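I have come to believe that a home needs one spot where things are allowed to land, and I'll defend that against all the tidy-drawer people in my family (there are 3 of them, and they're very sure of themselves).

When we moved to Letlow, 16 years ago now, I put everything behind doors. Mail went in a cabinet, keys went in a box inside another box, and I spent the whole of that first October late for work and cross with everybody. It looked lovely! I couldn't find a thing.

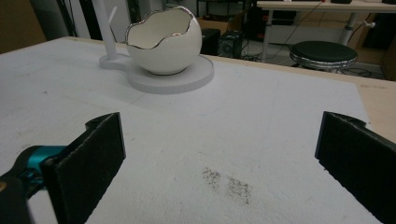
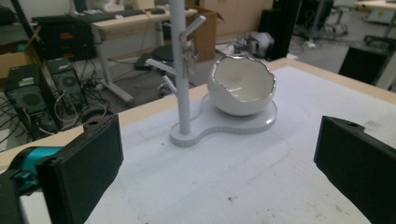

My grandmother, over in Vonder, had a chipped saucer by her back door and never once, in all my childhood, went hunting for her house key. She'd have laughed at the organizers they sell these days, with their labels and little compartments. A saucer asks so little of you. You come in tired, with 2 bags and a coat half off, and your hand already knows where to go.

So I say let a little of your life sit out in the open where you can see it. Company won't mind, and if they do, well, give them a cup of coffee and point them to the good chair. My own saucer has a button in it that I've been meaning to sew on since spring.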